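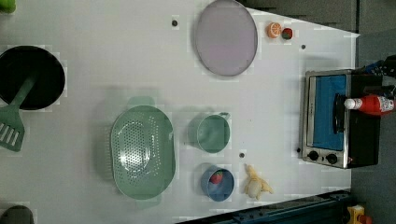
ロボットアームが突然止まったとき、最初に確かめるべきことは何でしょうか。

まず非常停止ボタンを押し、アームが動き出さない状態になったことを自分の目で確かめます。原因を調べるのはそのあとです。

第7章　止まったロボットに手を出す前に

7.1　コランダーの一件

いきなり恥ずかしい話から始めますが、私はこの順番を守らなくて痛い目にあったことがあります。12月の夕方、おもちゃの台所用品を白いテーブルに並べて、片づけ動作の試験をしていたときのことです。お皿、カップ、ボウル、それにバナナやイチゴといった、子どものおままごとそのものの顔ぶれですね。見た目がかわいいので、つい気がゆるむんですよ、これが。

課題は、ミントグリーンのコランダー(水切りざる)の取っ手をつかんで持ち上げ、ラベンダー色のお皿の横に置き直すというものでした。制御ソフトは私たちがKolarと呼んでいた自作のもので、ずっと調子よく動いていました。ところがその日、アームはコランダーの手前まで来て、ぴたりと止まってしまったんです。画面にはエラーが出ていません。ランプも緑のまま。私は「ああ、固まったな」と思って、コランダーを少しずらしてやろうと右手を伸ばしました。

その瞬間にアームが動きました。グリッパが手の甲に当たり、私は手を引っこめた拍子に肘を台の角にぶつけて、それはもう情けない声を出しました。けがは青あざだけで済みましたが、隣で記録をとっていたチャニダ・プロムマさんが非常停止を押してくれなかったら、アームは次の動作まで進んでいたはずです。

7.2　何が起きていたのか

あとでログを開いてみると、アームは固まってなどいませんでした。「待って」いたのです。

Kolarは物体の位置が定まらないとき、カメラの認識結果が安定するまで動作を保留します。コランダーの表面はつやがあって光を反射しますし、底には小さな穴がたくさん並んでいます。当時の認識モデルはこういう面がとても苦手で、推定位置がフレームごとにふらふら揺れていました。そこへ私の手が入って光の当たり方が変わり、反射がやわらいで、推定値がすっと落ち着いた。プログラムから見れば「よし、準備完了」というわけです。助けるつもりで出した手が、再開の合図になっていたんですね。

さらに悪いことに、保留中の状態を示す表示がありませんでした。動作中も保留中も、ランプは同じ緑です。コードレビューのとき、カウコ・ペソネンさんが「待機と停止は色を分けたほうがいい」と書きこんでくれていたのに、私は「あとで直す」と返信したきりにしていました。この返信、いまでも残っています。読み返すたびに顔が熱くなります。

7.3　三つの「止まっている」

この章では、止まって見えるロボットを次のように呼び分けます。現場の言い方はばらばらなので、本書の中だけの約束だと思ってください。

停止：駆動用の電力が断たれ、再開するには人の操作が必要な状態。
保留：プログラムは動き続けていて、条件がそろえば人の操作なしに再開する状態。
故障：動作指令は出ているのに、機械や通信の問題で動けない状態。

外から眺めただけでは、この三つは区別できません。私が手を出したのは保留のアームでした。故障も油断は禁物で、通信が戻ったとたんにたまっていた指令が実行される設計を、私は一度見たことがあります。それから、停止だからといって何でも安全とは限らず、ブレーキのない関節は電源を切ると自重で下がってきます。つかんでいた物を落とす機種もあります。このあたりは7.6節でじっくりやりましょう。

7.4　この章の進め方

次の節から、まず保留の条件をログから読み取る練習をします。教材は、片づけ試験を260回くり返したときの記録です。全部読む必要はありません(私は読みましたが、おすすめしません！)。保留が16秒を超えた回だけを抜き出して、直前に認識結果がどう揺れていたかを追ってみてください。

そのあとで表示灯の設計に移ります。事故のあと、デルフィーヌ・サモラさんと作り直した配線と状態遷移図をそのまま載せました。最初の案は保留を黄色の点滅にしたのですが、点滅が速すぎて目が疲れると不評で、周期を1,000ミリ秒に延ばしています。図の中に古い値が残っている箇所があるので、本文の値のほうを使ってください。

実機で演習する人は、必ず二人一組になり、一人は非常停止ボタンに手が届く位置から離れないこと。テーブルの上の物を動かしたくなったら、先に相手に声をかけ、ボタンを押してもらい、「停止」と声に出して返事をもらってから手を入れます。落ちたイチゴを一つ拾うだけのときも、手順は同じです。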